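Talk notes - patient group evening - January 6, 2018

Running order: me, then Osvaldo Colombo on the transport fund, then tea. Keep mine to 28 minutes. Water on the lectern. Do NOT read the slides out.

Opening
Thank people for coming out in the cold. Say who I am - carer first, then patient, in that order. Mum's diagnosis, then mine four years later. Don't dwell. Last time I dwelt and lost ten minutes.

Ask for hands: who went to their first appointment alone? Wait. Let them look at each other.

What tonight is about
The weeks after treatment ends. Everyone gets a leaflet for the start. Hardly anything for the end. The last radiotherapy session, the nurse says well done, you walk to the parking lot and sit there. I sat there until the ticket ran out.

Three things I want to cover - tiredness, work, and the follow-up calls. If time is short drop work, Osvaldo can pick it up in questions.

Tiredness
Not the same as being sleepy. Tell the stairs story (the laundry, sitting on step five, the dog). Gets a laugh, move on quick.
Family think you're better becuase the hair is back. Say what helped me: a short walk every day, same route, even the bad days. Writing down the good hour and using it for one thing only. Saying no to the school fair.
Remind them to tell the clinic if it gets worse instead of better. Could be thyroid, could be iron, could be low mood. I am not a doctor, say that out loud.

Work
Went back in May, too early. Three full days in and I was crying in the stationery cupboard. Second try was better - mornings only, then add a day when it felt boring.
Ask for the plan in writing. Take somebody with you to the meeting. Boltia were decent about it once it was on paper, before that it was all "see how you go". Pam's experience at Zuccaro was different, she has said I can mention it but no details please.
If anyone asks about benefits - point to the table at the back, don't guess at rules.

Follow-up calls
This is the bit I care about most so slow down.
We rang 24 members in the fall. Simple question, do you know who to call if you find something new? Only 2 could give a name and a number straight off. The rest had a folder somewhere, or a card in an old purse, or would ring the family doctor and hope.
PAUSE.
These are organised people. One of them runs a payroll office.
So, the card. Hold one up. Name of nurse, daytime number, out of hours number, date of next check. Goes on the fridge. Another one in the wallet. Reltel printed them free, thank them by name, their manager may be in the room.

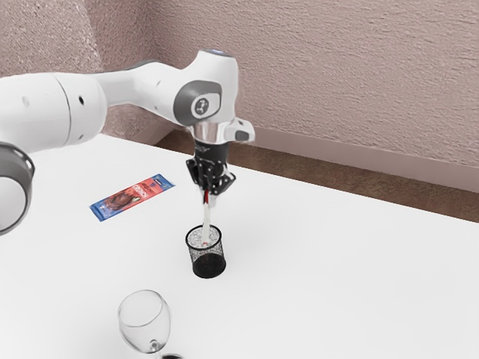
Get everybody to fill theirs in before tea. Pens going round - ask front row to pass back. If they dont have the number, write the nurse's name and leave a gap, we'll help them find it.

Scan worry goes here if I have time. The week before a check is bad for nearly all of us. I clean the oven. Mum did jigsaws. Tell the people you live with what date it is so they know why you're snapping at them.

Questions I might get
Why isn't the evening group running - no room since the library changed its hours, we're looking. Ametell have offered their canteen, not confirmed, so don't promise.
Can husbands and wives come - yes, always could.
Diet, supplements - clinic. Do not get drawn in like last year.

Close
Read the two lines from Mum's notebook. If voice goes, hand the page to Osvaldo, he has said he'll do it.
Then transport fund, his bit. Sign-up sheet is by the door, drivers esp. needed for mornings.
Collect spare cards after.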